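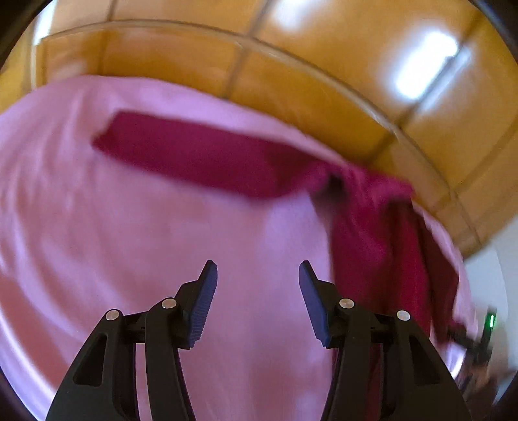 Hand-held gripper over a pink bedsheet, fingers open, crimson cloth beyond.

About the Sumstead gripper bench

Sumstead is a service shop for hand-held grippers and the small end tools that share their parts. We set them up, keep them within tolerance and repair them. We do not design them and we do not sell new ones. The shop was started by Waltraud Haberkorn in a rented unit in Postow and moved to its present address when the second bench no longer fit.

Most of our work is on two-finger linkage tools with ribbed jaw pads. Customers use them on bedding, towels and clothing, which wear a gripper in a different way than boxes or bottles do. Lint packs into the gaps between the links. Thread winds around the pins. The ridges on the pads round over at the tip first, and thin cloth then starts to slip while thick cloth still holds, so the fault is often reported late.

What happens to a tool on the bench

Each tool is checked open before anything is taken apart. The fingers are spread to the stop and the left and right angles are read against a plate. A difference between the two sides usually means a bent link or a worn pin bore. The pins are then pushed out from the back, cleaned and measured. A pin that has lost its finish is replaced, and so is its partner on the other finger.

Links are brushed dry. We do not use oil on tools that handle fabric. Oil holds lint, and it marks light sheets. Where a joint needs help we use a dry film, applied with the finger off the tool and left overnight.

Pads are changed as a pair. After fitting, the jaws are closed on a paper strip and the strip is pulled from the top, the middle and the root of the pad. If it comes free at one end, the pad seat is shimmed and the test is run again.

The last step is the cycle run. A serviced tool is opened and closed 100 times by hand on folded cotton, then checked open a second time. The two open readings go on the service card with the pad batch and the initials of whoever did the work. Tools that have drifted between readings go back to the start.

Camera mounts

Many of the tools we see carry a wide-angle camera. We reset the mount after any finger work and compare a fresh view with the one stored on the tool's record. Both fingers should come up from the bottom of the picture at matching heights. Lens calibration is done by Grostov, and we ship to them every Tuesday.

Records and parts

The card file holds 3,806 service entries, of which 1,791 are pad changes. Nele Kettler keeps the file and answers questions about past work. Have the number stamped on the base of the tool ready when you call.

Pins, pads and shims are in stock. Links for the older Calado pattern are made to order in batches of 3 pairs, with the next batch due in September. Until then we can straighten a bent Calado link once. A link that has already been straightened is marked with a punched dot and will be returned unfitted.

Sending a tool

Pack it with the fingers closed and a strip of card between the pads. Remove the battery. Include a note with the fault, the material handled and the date of the last pad change if you know it.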